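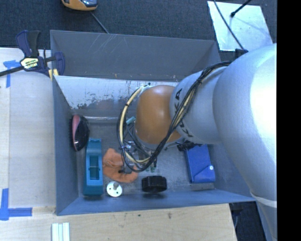

Sondent 홍보팀

Sondent, 고온·약품 환경용 자산 식별 라벨 ‘Gerkinum’ 공급 개시
세척과 열처리를 반복하는 공정 설비 및 회수용기 관리 시장 대상

산업용 식별 자재 전문기업 Sondent는 반복 세척과 열처리 공정에 투입되는 설비, 치공구, 회수용기에 부착하는 자산 식별 라벨 ‘Gerkinum’ 제품군의 국내 공급을 2월부터 시작한다고 밝혔다. 이번 제품군은 표면 인쇄형과 하부 각인형 두 가지로 구성되며, 기존 거래처에는 종전 품목과 병행하여 공급된다.

제조 현장에서 사용되는 자산 라벨은 알칼리 세정액, 절삭유, 이형제, 증기 등에 장기간 노출된다. 일반 종이 또는 범용 필름 라벨을 사용할 경우 인쇄면이 마모되거나 모서리가 들뜨면서 바코드 판독이 어려워지고, 이에 따라 재부착과 재등록 작업이 발생한다. Sondent는 거래처의 재발행 요청 내역을 검토한 결과 해당 요청의 상당 부분이 세척 공정 이후의 판독 불량에서 비롯된 것으로 파악하고, 접착층과 보호층의 구성을 새로 설계하였다.

Gerkinum 라벨은 내열 필름 기재에 식별 정보를 인쇄한 뒤 투명 보호층을 합지하는 구조를 채택하였다. 사용 온도 상한은 섭씨 200도이며, 도장 건조로와 경화로를 통과하는 지그 및 행거에도 적용할 수 있다. 접착층은 금속, 분체도장면, 유리, 경질 플라스틱에 사용하도록 배합되었다. 표면 에너지가 낮은 폴리올레핀계 용기에는 별도의 전처리제를 함께 사용할 것을 권장한다.

하부 각인형은 보호층 아래의 착색층에 레이저로 식별 정보를 형성하는 방식이다. 용제를 이용한 닦음 작업이 잦은 도장 공정, 금형 보관 구역, 정비 공구실 등이 주요 적용 대상이다. 두 형식 모두 1차원 바코드, 2차원 코드, 일련번호 및 사용자 지정 문자를 지원하며, 전산 등록용 번호 목록을 라벨과 함께 납품받을 수 있다.

Sondent는 출시에 앞서 시험평가 협력사 Clolten과 공동으로 내구성 평가를 진행하였다. 평가에는 시편 1802매가 사용되었으며, 시편은 스테인리스강, 알루미늄, 분체도장 강판에 나누어 부착되었다. 이 가운데 982매는 가열과 알칼리 세정을 번갈아 반복하는 복합 조건에, 나머지는 용제 침적 및 마찰 조건에 배정되었다. 평가 항목은 코드 판독 등급, 모서리 들뜸, 변색, 박리 강도이다. 항목별 결과와 시험 조건은 제품 기술자료에 수록되어 있으며, 구매를 검토하는 기업은 영업 담당 부서를 통하여 자료를 요청할 수 있다.

원단 가공은 Cieślak이 담당한다. Cieślak은 내열 필름의 합지와 정밀 재단을 맡아 롤 단위 반제품을 공급하고, Sondent는 자사 작업장에서 가변 정보 인쇄와 각인, 코드 검증, 포장을 수행한다. 양사는 공급 계약에 따라 원단 로트 번호와 완제품 로트 번호를 연계하여 관리하며, 고객사가 로트 번호를 제시하는 경우 해당 원단의 가공 이력을 조회하여 회신한다.

제품은 롤과 낱장 형태로 제공된다. 표준 규격 외에 곡면용 협폭 규격, 체결용 구멍이 있는 규격, 탈착 시 흔적이 남는 변조 방지 규격을 주문할 수 있다. 바탕색은 백색, 은색, 황색 중에서 선택할 수 있으며, 구역별 또는 점검 주기별로 색상을 구분하려는 사업장을 위하여 테두리 색상 지정도 접수한다. 변조 방지 규격은 표면 인쇄형에 한하여 제작된다.

부착 작업과 관련하여 Sondent는 다음 사항을 안내하였다. 부착면의 유분과 수분을 이소프로필알코올로 제거하고 완전히 건조한 뒤 라벨을 붙여야 한다. 부착 후에는 고무 롤러를 사용하여 중앙에서 바깥쪽으로 균일하게 압착하며, 접착력이 안정될 때까지 세척 공정 투입을 보류해야 한다. 용접부, 거친 주물면, 반복적으로 휘어지는 부위에 대한 부착은 권장하지 않는다. 영하의 환경에 있는 설비는 실온으로 옮긴 다음 작업해야 하며, 결로가 발생한 표면에는 부착할 수 없다.

기존 라벨을 교체하려는 사업장에는 번호 승계 서비스가 제공된다. 고객사가 현재 사용 중인 자산 번호 목록을 제출하면 Sondent가 중복 및 누락 여부를 확인한 후 동일한 번호 체계로 신규 라벨을 제작한다. 제출된 목록은 제작과 검수 목적으로만 사용되며, 납품 완료 후 고객사와 합의한 절차에 따라 폐기된다.

Sondent는 본격적인 공급에 앞서 시험용 견본을 신청받는다. 견본은 두 형식 모두 제공되며, 신청 시 부착 대상의 재질, 최고 온도, 사용 약품, 세척 주기를 기재하여야 한다. 접수 내용은 기술지원 부서에서 검토하며, 적용이 어려운 조건으로 판단되는 경우에는 금속 명판 등 다른 식별 방식을 안내한다.

Sondent는 향후 무선 식별 칩을 내장한 규격을 Gerkinum 제품군에 추가하는 방안을 검토하고 있다. 해당 규격의 사양과 공급 시기는 내부 평가가 완료된 후 별도로 공지할 예정이다.

회사 소개
Sondent는 제조, 물류, 설비 정비 분야에 자산 라벨, 명판, 케이블 표식 및 관련 인쇄 소모품을 공급하는 산업용 식별 자재 기업이다. 제품 제작과 함께 번호 체계 설계, 코드 검증, 현장 부착 교육을 제공하고 있다.

보도자료 문의: Sondent 홍보팀
견본 및 기술자료 문의: Sondent 산업식별 영업부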